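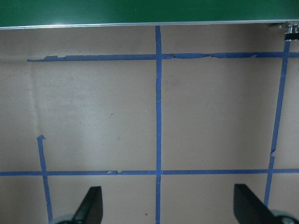
How to put together a family health history (without upsetting your aunties)

Posted January 30, 2024 by Nermin Baysal

My GP asked me last summer whether there was any heart trouble in the family and I said "erm, I think so?" She was very nice about it. Then she asked which side, and how old they were, and I had nothing. So I went home and started a proper family health history, and I've now done mine, my husband's and one for my friend Erhan, who is even worse at this than I am!

You'll want a big sheet of paper, a pencil and a rubber. I tried one of those family tree websites first and spent the whole evening choosing fonts.

1. Draw the tree before you fill in anything

Put yourself (or your child, if it's for them) at the bottom. Parents go above, then grandparents, with brothers, sisters, aunts and uncles out to the sides. Three generations is plenty. Leave more room than you think for the side with all the cousins. I ran out of paper on my mum's side and had to tape on another sheet.

Only blood relatives go on the tree for this. Step-parents and in-laws matter enormously at Christmas but they won't help your doctor here. If you're adopted or there's a side you know nothing about, write "not known" and carry on.

2. Decide what you're asking

I stuck to the same few questions for everybody:

Any long-term illness, and which one?
How old were they when it was found?
If they've died, what of, and at what age?
Any operations the family still talks about?

The age is the bit people forget. My uncle's first heart attack was at 50, and my grandad's was at 68, and my GP was a lot more interested in the first one.

3. Start with the talker

Every family has one. Ours is my dad's cousin, and one phone call with her filled in half the page (plus a long story about a stolen bicycle, which I did not write down). Ring, don't text. People type "he had a bad chest" and leave it there, but on the phone you can ask whether that was asthma, or smoking, or something else.

4. Go gently

Tell people what it's for at the start. Some things, like miscarriages or depression, might never have been spoken about, and if somebody doesn't want to tell you then leave it. I had one aunt say no and then ring me back 24 hours later, wanting to talk after all.

5. Write down who told you

I put initials in pencil next to each fact. Two of my relatives gave me completely different versions of what my great-gran died of, so both are on there with a question mark. Death certificates can settle it if you're keen.

6. Make a tidy copy

One side of paper, typed if your writing is like mine. Put the date at the top, take it to your next appointment and keep a copy somewhere you'll find it. Ask before you pass it round the family, as it's other people's private business too.

I get mine out every July and ring round for news. Last time I had two new babies to add, and I need a bigger sheet again.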